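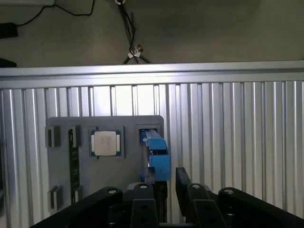
Lauri Hakala thinks I should have bought the second arm first and the fixtures later. He wrote me this in July, after my last post about the money, and his argument was that a shop with two arms and bad fixtures can still work, but a shop with one arm and beautiful fixtures has only one arm. I have thought about it for several weeks and I still do not agree, so I will answer with my own numbers.

Home Notes Workshop Reading list Contact

5 min read

For new readers: we are a small company in Morkatdale and we take apart and rebuild desktop computers for resale. The processors, the memory and the drives are sorted, tested and put back in machines. Most of it is done by hand. Since last year I am responsible for the plan to move a part of the handling to a robot arm with a gripper, and also for the budget, which is the less pleasant half.

The gray plate is the third version. It has a square pocket for the processor, slotted holders for the memory, and an opening on the right for the blue part. The plate stands upright, and this was the most discussed decision in the whole project. Reijo Huttunen wanted it flat on the bench, as any normal person would put it. I wanted it vertical because our benches are narrow and I pay rent for each of them. We argued for one full afternoon, and then we made a cardboard model and moved our hands in front of it like two people cleaning a window. The vertical one stayed.

Now the money. The first quotation for a finished plate came from Russo, and it was 814 dollars for one piece. It was a serious offer with good drawings, and I do not say it was too expensive for what it was. But I knew already that the first version would be wrong, and I did not want to pay 814 dollars to learn where it was wrong. We asked Clostport for a simple plate without finishing work, and they made it for 125. The first version had the memory holders too close together. The second one had a pocket which was correct on paper and too tight in real life. So at the third version we had spent 375 dollars and we had a plate that we understood.

What I did not plan well is everything which is not the plate and not the arm. In my first spreadsheet there was one line called "small parts" and I wrote 200 dollars in it, without thinking. Mounting rail, cable clips, power supplies, bolts, one more power supply, spare gripper fingers. At the end this line was over 1000. Oona Juntunen, who keeps our accounts, asked me very politely if I would like to divide it in several lines next time. Yes, I would.

The spare fingers deserve their own line. I had calculated one pair for the year. While you are still teaching the positions, the fingers meet the plate more often than you like to admit, and each time you must check if they are still straight. I now budget five pairs for the first year and I hope to have some left.

Then there is the time, and here Lauri has a point. For each new plate we had to teach the positions again, and this took two working days of Kanchan Thakur, who could have done other things in those days. I did not put her days in the fixture budget, because she is paid from another place. If I add them, my cheap plates are not so cheap, and the difference to the Russo offer becomes small. I still think we would have needed these days in any case, but I can't prove it.

So why not the second arm? Simply, I do not know yet what I would ask the second arm to do. With one arm and one plate we are learning which parts it should handle and which ones should stay with people. Drives, I think yes. Memory, probably yes. For the processors I am still not decided, because the value of one damaged processor can eat the saving of a whole morning. When I have this answer, I can write a request for a second arm that says exactly what reach and what load we need. If I buy today, I buy from the catalog with my eyes half closed.

There is also an offer from Nernier for renting an arm by the month. I asked for the conditions and received a very long document. The price per month looks friendly, but the transport and the installation are paid separately, and the shortest contract is longer than I wanted. Perhaps it is good for a company with a big order and a fixed end. I keep it in the folder.

For the next budget I have written down four lines which were missing: spare fingers, cables and everything that holds cables, teaching days (also when somebody else pays them), and one extra version of each fixture. The last one was Reijo's idea - he says that a fixture budget with no wrong version in it was made by somebody who never ordered one.

Lauri, if you read this, please send me your own numbers for the two arms. You promised them in your mail and I would like to compare, especially what you paid for installation.

This site uses cookies to remember your settings and to count visits. Accept Decline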